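How to Trace a Soldier from a War Cemetery Register

Written by Rozália Sokol, with corrections by Radek Hájek

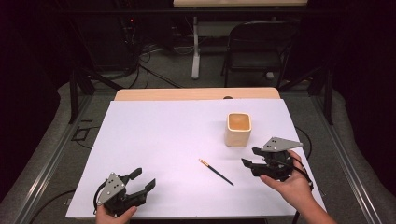

A brush and a cup on the white board.

Many people write to me after they visit the military cemetery above Dikach. They found a grave with their family name and they want to know who the man was. I will explain the way I do it. It is slow work, but you can do most of it from home.

What you need before you start

Write down everything that is on the stone, exactly as it is cut. Do not correct the spelling. In our region the same man can be Kadlec on the stone, Kadletz in the army list and Kadletzky in the church book. Note also the plot, the row and the grave number. If the stone has only a number, this is still enough to begin.

Step 1. Find the man in the cemetery register

The register for Dikach has 2,000 names. It is arranged by plot and not by alphabet, so the grave number is more useful than the name. Look at the neighbors too. Men who lie in the same row often died in the same week and came from the same company.

Be careful with the date of burial. Many graves were moved here after the war from small cemeteries in the valley, and the clerk sometimes wrote the date of the move. A burial in February in frozen ground at Trnka is possible, but I would check it twice.

Step 2. Find the regiment

The register gives the regiment as a number with a short letter code. IR is infantry, FJB is a field rifle battalion, LIR is the Landwehr infantry. When the ink is weak, 1 and 7 look almost the same. I once followed the wrong regiment for 11 weeks because of this.

Step 3. Compare with the casualty lists

The printed lists were published some weeks or months after the event – sometimes much later. Begin with the month of death and go forward. For each man you will usually find the rank, the company, the year of birth and the home district. If you search in a scanned copy, try the name with one letter changed, because the old print is not read well by the computer.

Step 4. Go to the church book

With the home district you can look for the baptism. Small villages shared one parish, so draw a circle on an old map and write down each parish inside it. Matúš Zeman looked for his great-grandfather in Skollen during a whole winter, and the entry was in the next parish, four kilometers away.

Step 5. Put him on the map

Read the diary of the regiment for the last days of his life, and mark the places on a map from that time. Use a scale where you can see single farms. A scale of 1:100 000 is too small for the trenches, but it is good for following a march. The hill which the diaries call Terkirora has another name on modern maps, so look for the height and not for the name.

If you find nothing

Leave it for a month and then read your notes again from the beginning. Check if the man died in a hospital, because hospital deaths were written in a separate book. Oľga Kopecký keeps a copy of this book for the Dikach area and answers letters, but please send her the grave number and the regiment in the first message.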